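Lilero Buns: data card

G'day, and thanks for grabbing the dataset! I put Lilero together to test Clirov, my method for weighting wrist views against the head view when a two-armed robot works near shiny metal. There are 963 episodes of bun handling at a steamer, all teleoperated, split into 7 shards (shard 6 is the held-out one, so please don't train on it).

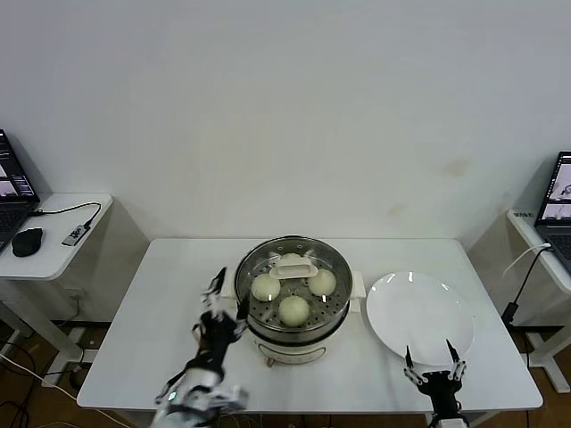
Do I need the wrist streams to train a baseline?
You can get by with the head view alone, but my Clirov numbers all use the wrist views as well, so don't compare the two directly.

Each episode folder has the video streams, joint states and a short text instruction. I've kept the failed grasps in and flagged them in the metadata, as they're bloody useful for training a recovery policy. The flags are my own judgement, so give me a yell if one looks off.
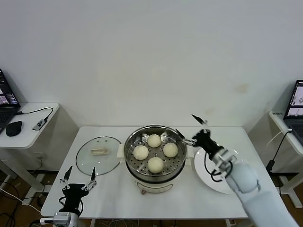
Head view: four buns in the basket, right gripper reaching toward the rim.

Clirov learns a weight per view at every timestep. My favourite result so far is that it leans on the wrist colour stream late in the approach, even with all that glare. I ran 3 seeds per setting and the behaviour showed up in each of them.
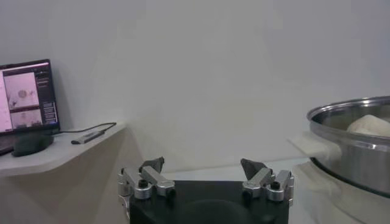
Wrist view: fingers open, metal pot at right.

Loader scripts are in the Situra folder. Run the checksum one first!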